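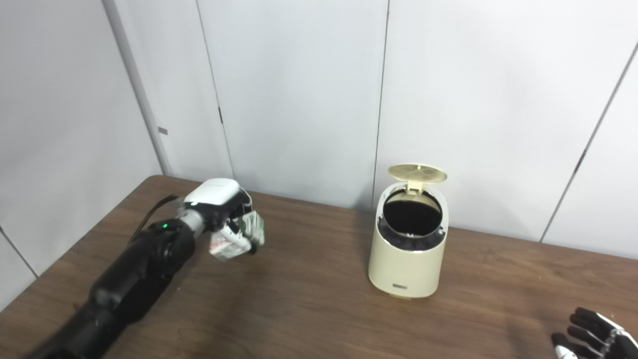 我入社的时候填的志愿是"运动控制"，分到的岗位是揉垃圾。

社长说这个岗位很关键。后来我发现他对每个岗位都这么说，包括负责抢会议室的那位。不过揉垃圾确实没有人能替我，换个人揉，Mangubat就不认。

Mangubat是我们Lamwood学院机器人社的机器人，两条黑胳膊，两只手，名字是好几届以前的学长起的，出处已经失传。社里流传过一个说法，说那是某种热带水果；又有人说是学长前女友的猫。我查过，两种都查不到，于是就这么叫下去了。它会做的事情在十月份的招新海报上写着"智能家务"，具体来讲，是从桌上捡起一团包装纸，丢进一个奶白色的小垃圾桶。桶盖得我们先替它掀开。海报没提这个。

我们要参加的比赛叫Flustik杯，项目是"桌面整理"。规则手册有123页，其中关于垃圾的定义占了一整章。手册规定，垃圾应当"处于使用后的自然状态"。为了什么叫自然状态，社里开了一晚上的会，最后的结论是由我来决定。

于是我每天下午坐在那张木纹桌子前面，吃零食，把包装纸揉成团，放好，退后，看它来抓。听上去是个美差。头一个星期我也这么想，还写信跟我妈说，大学里的科研条件比想象中好。到了第三个星期，我看见白底带绿的包装就牙酸。社里的经费只够买一种饼干，批发的，海苔味，据说是前任财务谈下来的价格，谈完他就毕业了。

揉纸团这件事，有讲究。太紧了像弹珠，手指一合就蹦出去，滚到隔板底下，得有人趴下去捡，那个人也是我。太松了又会自己慢慢张开，在它伸手的中途变了形状，它就停在半空，两盏小绿灯亮着，一副在等我解释的样子。我摸索出来的手法是：先对折，攥一把，转半圈，再攥一把，留一个角翘在外面。翘着的角不能省。它抓不抓得住，全看那个角。

负责视觉的学姐管那个叫"特征"。我管它叫把手。

训练日志归我写，因为我反正坐在那里。翻回去看，前面的几页还很郑重：

> 第一轮，抓取失败。原因：光照。
> 第二轮，抓取失败。原因：光照。
> 第三轮，抓取成功，投放失败。垃圾落于桶外左侧。原因：桶的位置。

到后面就成了：

> 丢进去了。
> 丢进去了，桶倒了。
> 没丢进去，手不肯松。断电。重启。它把垃圾放回了原处，放得很端正。

手不肯松的问题拖了很久。它捏着纸团悬在桶口上方，五秒，十几秒，像一个人站在旧衣回收箱前面，忽然想起这件毛衣还挺好。写控制的同学说是力反馈的阈值问题，改了一遍，它松得倒是痛快了，从桌子那头就松。再改回来，又舍不得。他改了整整一个寒假，开学的时候头发长到了肩膀，阈值还是开学前那个。问题后来是换手套解决的：指腹上原来贴着一层防滑胶，夏天哪位贴的，粘。撕掉就好了。这件事写进了技术报告，标题是《末端接触面材料优化》，占了两页，配了曲线。

出发前一晚，我们做了最后一次测试。十次里成了九次，社长激动得宣布请客，请的是海苔饼干。

比赛在Drunach理工的体育馆，2019年3月9日，阴天。我们把机器人拆成几箱，塞进一辆租来的面包车，手册规定的垃圾桶放在我腿上，抱了一路。黑色的垃圾袋是出门前新套的，口沿翻得很整齐，颠了几个弯以后又皱成一圈。学姐坐在我旁边，隔一会儿伸手抻一抻。她说模型没见过这么皱的袋子。我说它连袋子也要认吗，她说不好讲，它认什么我们其实都不太清楚。车里安静了好一阵。

到了场地，大家装机器，我没什么事，就去参观别人的。Drunach的队伍有统一的外套，拉链上都印着校徽，还有一个人专门举水。他们的机器人会自己开桶盖，开的时候还拿另一只手扶着桶，礼貌极了。我看了三遍，回去跟社长说，他们的不怎么样。

社长说，怎么个不怎么样法。

我说，动作有点慢。

他点点头，把这句话传达给了全队，士气明显高了一些。

轮到我们上场前，裁判过来布置桌面。按照手册第几章第几条，为保证公平，比赛所用的垃圾由组委会统一提供。这一条我们全都读过，社长还用荧光笔画过，不知为什么，没有一个人往下想过。裁判从文件夹里取出垃圾，是取，从透明文件袋里。那是一张包装纸，叠过的，对折，再对折，边对边，压得平平整整，成了一个小方块。

"这个是自然状态吗？"社长问。

裁判看看他，又看看方块，说："我家都这么叠。"

我回头看学姐，学姐在看天花板。写控制的同学把头发扎了起来。我想说话，但是比赛规定从布置桌面开始，队员不得触碰垃圾，而我在这支队伍里会做的事情，总共就是触碰垃圾。

哨声响了。Mangubat把胳膊伸过去，手停在方块上方。绿灯亮着。手指张开，合上，捏了一把空气。又张开，往左挪一点，再捏一把。它在找那个角。

我看得出来，别人大概看不出来。别人看见的是一台机器在桌面上方慢吞吞地捏空气，观众席有人笑，举水的那位也笑了。它换了个方向，从右边再找，右边也没有。每项限时七十秒，屏幕上的数字往下掉，掉得比训练时快，社长后来坚持说他们的表有问题，还写了申诉。

还剩十秒的时候，它的手往下一沉，指尖压在方块上，大约是高度估低了。方块被蹭着滑了一截，边上弹开一层，翘起来小小的一片纸。

学姐抓住了我的袖子。

它抓着那片纸，把方块提了起来。方块一离开桌面就开始散，先散成长条，再散成一整张，像面旗子一样挂在它手上，正面朝着观众，海苔味，白底绿花，和我们吃的是同一种。它举着这张纸往桶口走，走到一半，蜂鸣器响了。按规定，时间到，一切动作无效，操作员应立即停机。

写控制的同学手放在停机键上，没有按。他后来解释说是手麻了。

Mangubat走完了剩下的半程，停在桶口上方，这回没有犹豫，松了手。纸太轻，飘了一下，搭在桶沿上，一半在里面，一半在外面，盖住了桶身上那块谁也没看清过写了什么的小黑标签。

零分，另扣两分，扣的是超时未停机。我们于是成了本届唯一的负分队伍，成绩单上排在缺席的那支后面。社长把成绩单拍了下来，发到群里，说明年的重点方向已经很明确了。底下没人回。过了一会儿，学姐发了一句：叠方块的要谁来叠？

回程我还是抱着桶。面包车开到半路，社长从前排递过来一个纸箱，是组委会给每队的纪念品，让我分一分。我拆开，里头是饼干，海苔的，用掉的那张垃圾就是从这儿来的。大家饿了一天，没人挑，吃得很快，吃完顺手把包装递给我。

我把第一张铺在膝盖上，对折，压平，再对折。叠得不太好，边对不齐。写控制的同学探过头来看了看，说边角要拿指甲刮一下。我让他自己来，他真接过去了，刮了半天，递还给我一个歪的。

到学校的时候，桶里差不多有半桶方块。学姐说先别倒，里面有几个可以用。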